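Bristwood Shape Sorter Notes

README, last touched in April

What's in here

Hi! You've found the folder for the Bristwood sorter, the green shape board I've been printing, filing, reprinting and generally fussing over. It holds the model files for the board, the files for the blocks, my cutting and sanding notes, and a couple of pictures. If you only came for the print files, they're in the folder called board and the folder called blocks, and you can skip the rest of my rambling. If you want to know why the hexagon gave me so much grief, keep reading.

I'm Takács, I made the thing, and all the opinions in here are mine.

How it started

I wanted a sorter that was a bit harder than the usual circle-square-triangle kind. The store-bought ones I tried had holes so generous that you could drop the square through the circle, and where's the fun in that? So I drew up a thick square slab with crisp edges, put as many different cutouts in the top as I could fit without the walls between them getting flimsy, and called it Bristwood after the street I was living on at the time. (I found that apartment on Trulia, and the spare closet that became my print corner was the best part of the listing.)

The first version was a sad beige. I'd bought a spool of Cinero filament on clearance and it looked like old putty. Version 2 is green, very green, and I love it. You can spot it across a room, and the holes read as dark shapes against the top, so you can see where things go even in poor light.

Folder layout

board — the slab, one file, print it flat with the cutouts facing up
blocks — one file per shape, named after the shape
notes — sanding, fit, color, plus some complaining
old — version 1, kept for sentimental reasons, please don't print it

The cutouts

I won't list every one, the file names do that. The ones people ask me about are the star, the arch, and the cluster of little round holes. The star is the crowd-pleaser. The arch looks easy and then you try it the wrong way up. The little round holes sit in a triangle and they take pegs, and the pegs are the first thing you'll lose, so print extras!

There are also several small rectangular slots that look like siblings. I did that on purpose. A sorter where every hole is obviously different gets boring fast, and the almost-the-same slots are where you slow down and look at what you're holding. 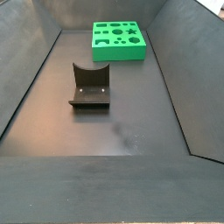
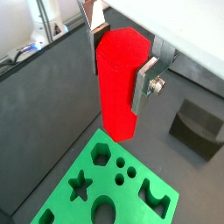

The hexagon is the block I've redrawn more than any other. It's a long prism with six flat sides, and the trouble with six sides is that it nearly fits from a lot of angles. You get it over the hole, you think you've got it, and a corner catches. On my first tries I made the block too snug and it jammed so hard I had to tap it out from behind with a dowel. Then I overcorrected and it rattled. The version in the blocks folder now has a little softening on the corners of the hole, so the hollow in the front row of the board comes out as a rounded hexagon, while the block itself keeps its clean edges. I went with bright red for it in a matte finish, and the creases between the sides are faint but you can still follow them down the length of the block, and that helps when you're lining it up. If yours sticks, sand the flats of the block and leave the hole alone. You can always print another block in an evening, but a board takes forever and I've ruined one by being impatient with a file.

Printing it

Slow down for the board. I print mine with thick walls and a medium infill, and I let it cool all the way before I pull it off the plate — I've warped a corner by grabbing it early. The blocks are much more forgiving. Stand the prisms on end if your printer is steady, lay them down if it isn't, and expect to clean up one face if you lay them down.

Color is up to you, of course. I like the board in one loud color and the blocks in others so nothing disappears when it's sitting on top. A green block on the green board was a mistake I made exactly once.

Sanding

Start with medium grit on the walls of the cutouts, then go finer. Wrap the paper around something with the right shape: a pencil for the small round holes, a craft stick for the slots, a fat marker for the big circle. The star has to be done point by point with a folded corner of paper, and yes, it's tedious. Put a podcast on.

My rule of thumb is 50 strokes per wall and then test the block. If it still sticks, do it again. If it falls through without touching anything you've gone too far, sorry!

Known problems

The pegs are fiddly for small hands and they really are small, so keep them away from toddlers. Anybody who still puts things in their mouth should get the board without the pegs.

The two files for the narrow slots have names that are way too similar. I keep meaning to rename them and then I'd have to fix my notes too, so for now just read carefully.

The oval goes in 2 ways around and I've been asked if that's a bug. Nope, it's an oval.

Version 3

I'd like a crescent in there, and maybe a heart, but I'm out of space on the top face and I don't want the slab any bigger. Something would have to go, probably one of the slots. If you remix it before I get to it, please keep the name Bristwood somewhere in your notes and drop your file in the remixes thread so I can print one too.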